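Can machines do the chores yet? Gallery, November

Quick post, more later. Spent a morning at Skasgate with Shewit Tufa, who wanted an answer for her café: could a machine take over plates, bread, the boring end of breakfast. Short version, not this year.

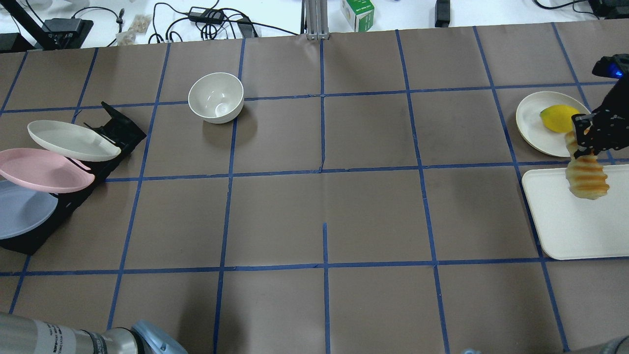

Toast is harder than it sounds. Every slice a diffrent shape, crumbs everywhere, and grip too hard and you have croutons. Hiwot Lencho's target is 100 pickups in a row with no drops. Best run so far, 32.

Fruit next. Slices slide, stick together, roll off. A kid of 4 manages fine.
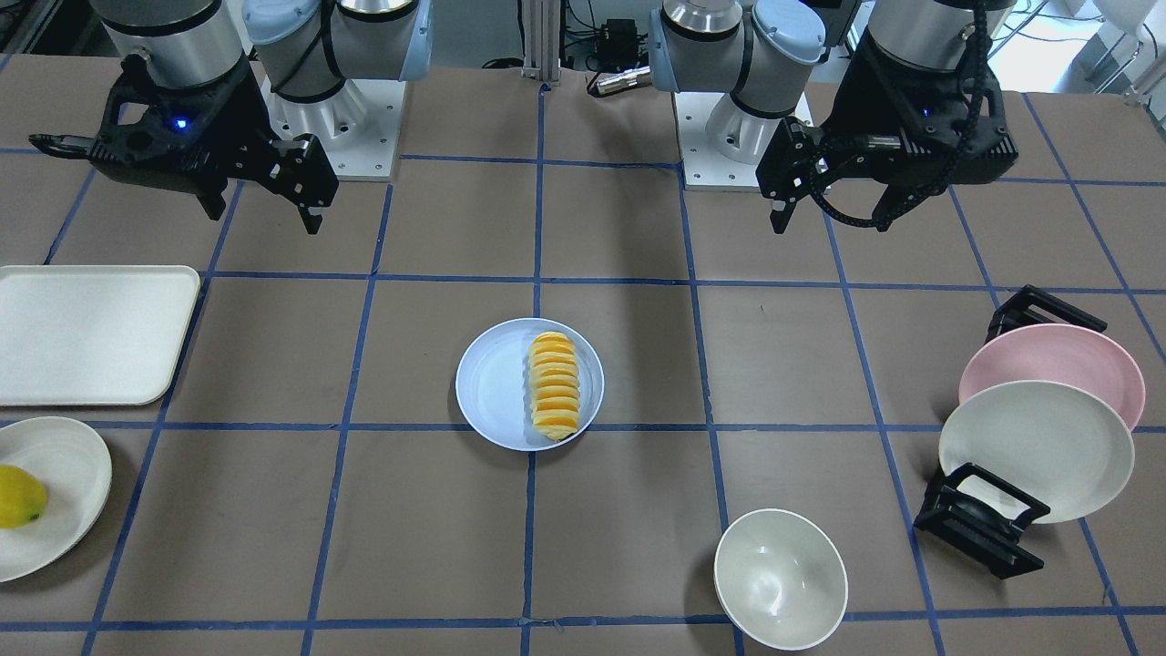 Would it be faster than a person?
Not close. Shewit clears a table in the time one arm takes to line up on a single plate, and she's pouring coffee too.

Speed isnt what bugs me most though. It's the reset, somebody putting everything back for the next go.
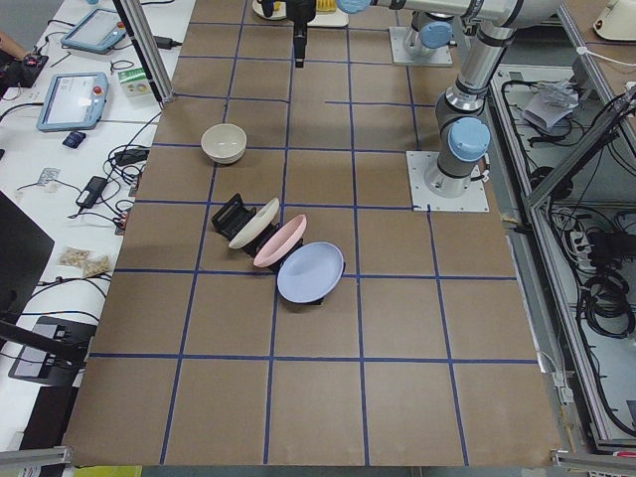

Dish racks are my own test for any chore machine. Narrow slots, slick rims, one bad angle and it's glass on the floor. Three plates standing in a rack, each in its own slot, is a fair start, but Shewit's sink on a busy morning is stacked to the tap. Wondimu Worku thinks shop floors get there first, same parts, same bins all day. I'd go with that. Notes on the Arska visit when I get to them.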